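The packing room at Herex's Utdale workshop has one white table, and most of the firm's backpack trials start on it. The design lead said the brief for the Tirness daypack was settled in August and has changed little.

"We load it the way a student would," she said. "A hardcover goes in first, flat against the back panel. If the corners catch on the zipper, the opening's too short."

Each sample is opened and closed 1000 times before the straps are looked at. Colour comes later. The fabric, a charcoal grey supplied by Figueiredo, was chosen from 96 swatches.

"Grey hides scuffs, but it also hides a bad seam, so we check the stitching under a lamp," she said.

Asked how people handle a full bag, she said most take hold of it on both sides before lifting.

"They seldom use the top handle for that. It's why we moved the strap anchors 20 millimetres outward." 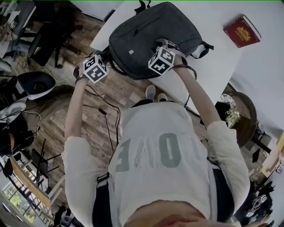 The wider anchors add 2 grams per side, she said, and the next samples will keep them.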